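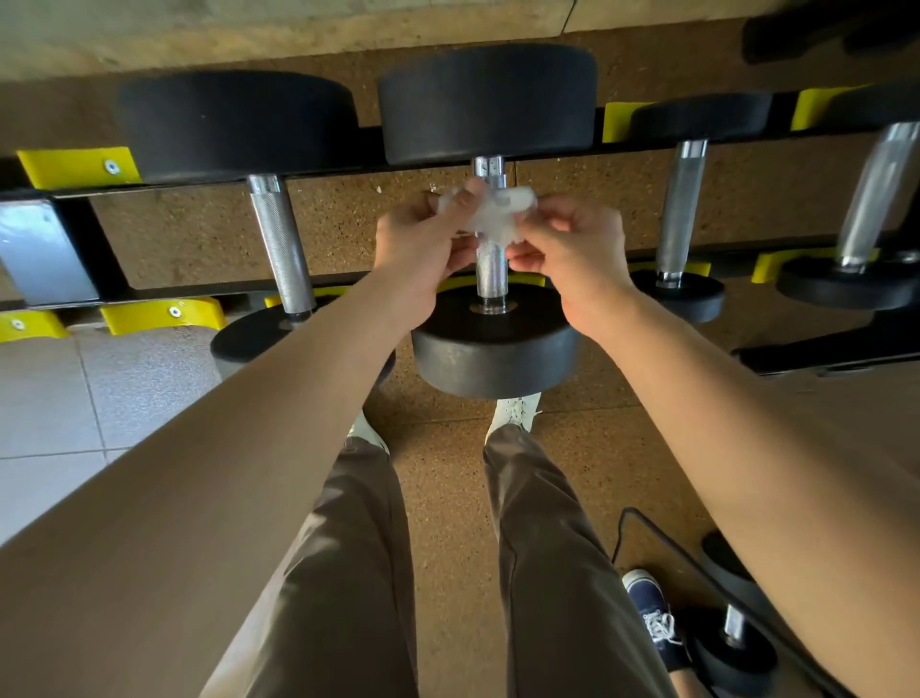
Home News Programs Facilities Bookings Contact

Rostholm leisure centre to reopen weights room with longer hours

September 8, 2026

The Rostholm Leisure Centre will reopen its weights room to members and casual visitors next month, following a program of building work that began in June. Opening hours will be extended on weekday mornings, and a new concession rate will apply to students, pensioners and holders of a health care card.

The centre is operated by Gresum Leisure under a management agreement with the district. The agreement was renewed earlier this year and requires the operator to provide a larger free weights area, improved ventilation and step-free access from the car park.

Work on the ground floor was carried out by Oberholzer, a regional building contractor. The wall between the former weights room and the adjoining storage area has been removed, and the floor has been relaid with impact matting. Two change rooms have been refitted, including one accessible room with a ceiling hoist. The swimming pool and the squash courts remained open throughout the work, although the eastern entrance was closed for 43 days while the new ramp was poured and the drainage beneath it replaced.

Elfriede Wallner, the centre's general manager, said the changes responded to concerns raised by members over several years.

"The old room was built for a much smaller membership, and at busy times people were waiting a long while for a bench," Ms Wallner said. "We now have 1,305 members, and a good number of them are over 60 and have taken up strength training on the advice of a doctor or physiotherapist. They asked for more floor space and quieter hours, and the new timetable gives them both."

Under the new timetable, the weights room will open at 5:30 am on weekdays and 7 am on weekends. Closing time will remain 9 pm on weekdays and 6 pm on weekends. The period from 10 am to noon on weekdays will be set aside for supervised sessions, during which music will be turned off and a qualified instructor will be on the floor. Members attending a supervised session for the first time must complete a short health questionnaire at reception.

The operator has also revised its conditions of use. Patrons are required to bring a towel, to wear enclosed shoes and to wipe down equipment after use. Weights must be returned to the racks. Children under 14 are not permitted in the weights room, and those aged 14 to 16 must be accompanied by a parent or guardian. The revised conditions take effect on the day the room reopens and will be displayed at reception.

Membership fees will not change before the end of the financial year. Members who chose to suspend their membership during the building work will have it restored automatically and do not need to contact the centre. Those who paid in advance for the closed period and did not suspend will receive a credit on their account.

Romana Dvořáček, who coordinates the centre's community health program, said enrolments for the spring term of the Cesomton strength and balance course had opened ahead of schedule. The course runs for eight weeks and is intended for adults who have had a fall or who have been inactive for some time. A referral is not required, though applicants with a heart condition or a recent joint replacement are asked to provide a letter from their doctor.

"We had a waiting list for the last two terms, and the larger room allows us to run a second group in the afternoon," Ms Dvořáček said. "Participants work at their own pace and are welcome to bring a carer or family member at no charge."

The course was previously held in the upstairs function room, which has no lift. It will now take place entirely on the ground floor. The function room will return to general hire and may be booked by local clubs and community groups at the existing rate.

A notice setting out the new hours, fees and conditions of use has been delivered to 800 households near the centre. Further copies are available from reception and from the district library. Residents who wish to comment on the revised conditions may do so in writing to the general manager.

Tours of the new area will be offered in the week before it reopens. Bookings are not needed for individuals or families. Groups of more than six are asked to telephone the centre in advance.

Contact us | Privacy | © 2026 Rostholm Leisure Centre. All rights reserved. | Back to top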